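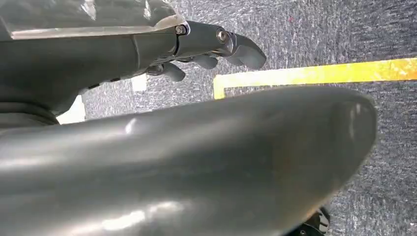
Pirkbridge toads get their road back for another spring

Pirkbridge Wildlife Trust has confirmed that Mill Lane will close to cars overnight again next spring, so that the common toads of Wulville Wood can cross it at their own speed, a speed best described as reluctant.

The closure runs from dusk until 6am from late February until the end of March. It follows a count this year in which 372 toads were carried or escorted to the breeding pond, along with 102 frogs who had not been invited and 2 smooth newts who seemed to be travelling separately.

The lane cuts between the wood, where the toads spend the winter, and the old clay pit, where they have always gone to breed. The toads were using the route well before there was tarmac on it and have shown no interest in an alternative. A tunnel was dug for them some years ago. It is popular with hedgehogs.

"A toad will sit in the middle of a road because it's warm and there's a good view," said Afaf Nasrallah, who runs the Trust's amphibian work. "You can't reason with them. We've put up signs, but those are really for the drivers."

Before the first closure, the Trust picked up 130 dead toads from the lane in one season. This spring it found nine, most of them near the top bend, where the barrier was moved one night by someone in a hurry. The barrier will be heavier next year.

Residents with homes on Mill Lane will still be able to drive in and out, at walking pace, and are asked to look under the car first. Everyone else should go round by Church Hill, which adds four minutes and passes a perfectly good chip shop.

Hafiz Wuisan, who lives beside the pit and objected to the first closure in a letter of three pages, now has a bucket and a head torch. "I still think the signs are ugly," he said. "The toads aren't much better, but they grow on you."

Patrol training takes place in the village hall in January. Patrollers need a torch, a reflective jacket, clean damp hands or vinyl gloves, and a tolerance for drizzle. Buckets are provided. Children are welcome with an adult, and dogs should stay at home.

ENDS

For interviews, or to join a patrol, contact the Trust office in Pirkbridge. Please do not bring toads to the office.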